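기획특집 | 로봇·자동화 > 표준과 현장

손으로 가르치는 로봇, 기준은 작업대에서 시작된다

사람이 양손에 그리퍼를 쥐고 동작을 시연하여 로봇 학습용 데이터를 만드는 방식이 연구기관과 제조 현장에 확산되고 있다. 장비 도입은 빠르게 진행되었으나 시연 절차에 관한 공통 기준은 아직 충분히 마련되지 않았다. 드러니스(Drunness) 연구소는 지난 11월 내부 지침을 개정하고, 협력사인 다키벡(Dakiveck)과 함께 이를 시범 적용하고 있다.

개정 지침은 모두 6개 장으로 구성된다. 제1장은 작업대의 준비를 다룬다. 상판은 밝은 단색으로 하고, 시연 대상이 아닌 물건은 시작 전에 치우도록 규정하였다. 멀티탭과 같이 전원 코드가 달린 물건을 대상으로 삼을 경우에는 코드의 경로까지 기록지에 적어야 한다.
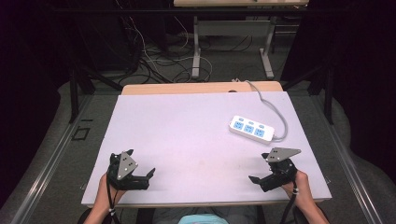 시작 자세에 관한 조항도 신설되었다. 작업자는 두 그리퍼를 상판 가까이에 두고 집게를 벌린 상태에서 신호를 기다린다. 지침 작성을 총괄한 나디아 바흐만(Nadja Bachmann) 책임연구원은 "시작 자세가 작업자마다 다르면 같은 과제의 기록도 서로 비교하기 어렵다"고 설명하였다. 연구소가 개정에 앞서 검토한 시연 기록은 277건이며, 재촬영 판정의 상당수가 시작과 종료 구간에서 나왔다.

케이블 관리는 별도의 장으로 분리되었다. 그리퍼에서 나오는 케이블은 손목과 팔을 따라 정리하되 팔꿈치의 움직임을 제한해서는 안 된다. 바닥 배선은 작업자의 발이 닿는 구역을 피하여야 하며, 교대할 때마다 점검 결과에 서명한다.

집게 부품의 점검 주기는 약 5일로 정하였다. 점검 항목에는 나사 구멍 주변의 균열, 안쪽 면의 마모, 양쪽 끝단의 높이 차이가 포함된다. 다키벡의 미자누르 베파리(Mizanur Bepari) 품질담당은 한쪽만 교체하면 좌우의 마모 상태가 달라지므로 두 개를 한 조로 교체할 것을 권고하였다. 상판의 얼룩은 기록에 남기고, 같은 과제가 끝날 때까지 상판을 바꾸지 않는 것을 원칙으로 한다.

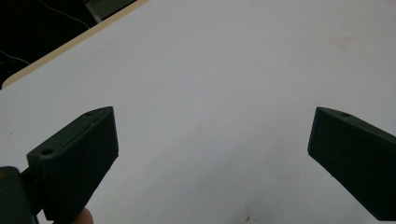 기관 간 협의와 남은 과제

시범 적용에는 보르베이(Borbély)와 걸트스테드(Gultstead)의 시험실도 참여하고 있다. 두 기관은 기록지 양식에는 합의하였으나, 작업자의 연속 시연 시간에 대해서는 견해를 달리한다. 보르베이 측은 과제별 상한을, 걸트스테드 측은 하루 단위의 상한을 제안한 상태이다. 드러니스 연구소는 양측의 의견을 부속서에 병기하고, 시범 적용이 종료된 후 해당 조항을 다시 심의할 예정이다.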